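3. Workstation and Materials

3.1 Table. The sorting station uses a single desk with a light wood-grain top, rounded front corners and a dark frame. A cable grommet sits near the back edge. Items were kept clear of it, as small pieces of fabric had caught on the rim during the pilot in August. The top was wiped down at the start of each session.

3.2 Container. A rectangular green basket with a woven texture stands on the left side of the table. Lostico bins were considered first but have solid walls with no cutout, and Devadiga found them awkward to pull forward from the back row of the shelf.

3.3 Test items. The full inventory has 307 garments in 5 classes. Knitwear was the hardest class to place consistently. A knit piece has no stable flat shape, so its footprint on the table depends on how it is set down. For this class we recorded the outline of the item on the table and its position in the basket. 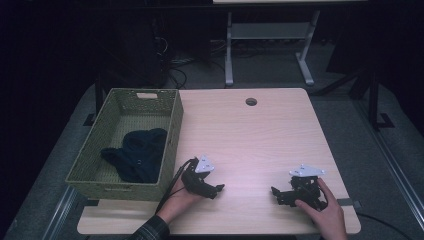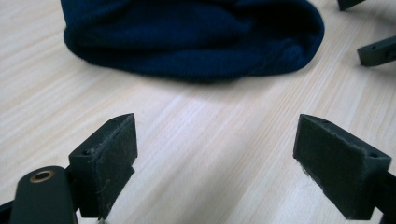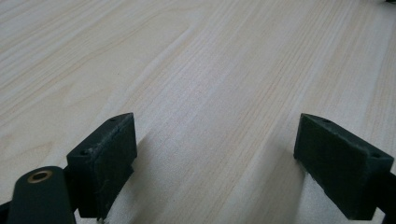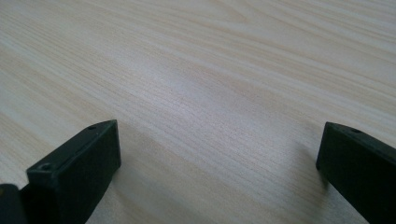

Figure 2. Sorting station, light wood table surface.

3.4 Surface effects. The finish reflects the overhead lights as a pale patch, and the position of the patch changes with the viewing angle. Dark navy fabric stands out well against the wood. Cream and beige items do not, and Demissie entered 3 of them twice in the first log. The grain was used as a rough alignment guide when items were laid out, but it curves in places and should not be treated as a reference line. Masking tape marks are recommended for later work.

3.5 Procedure. Each garment was placed on the table, classed, logged and moved to the basket. Rivera and Dimitrov classed the items separately, and differences were settled after the session. Fabric left bunched in the basket was logged as "unfolded" regardless of class. The log sheet is in Appendix B.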